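Trullum kitchen refit: progress to 10 September 2018

Spent so far: 405 of the 751 pounds granted in May. The rusty stain along the grey seal has outlasted two cleaning products and most of my optimism. 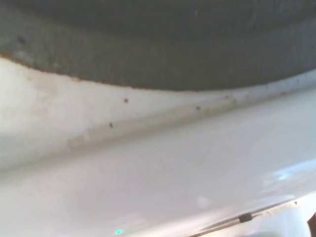
A replacement seal is on order from Rathjen, who have now promised it 3 times.

The electric stove stays, as does the wok, which has its own supporters.

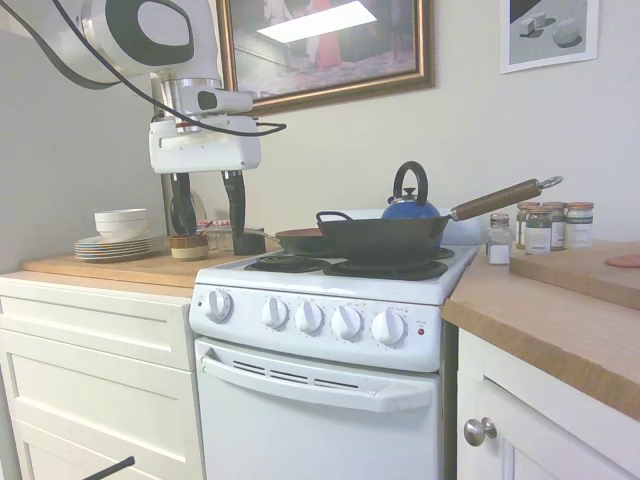

New shelving will take another 103 pounds. We ask that the balance be carried over.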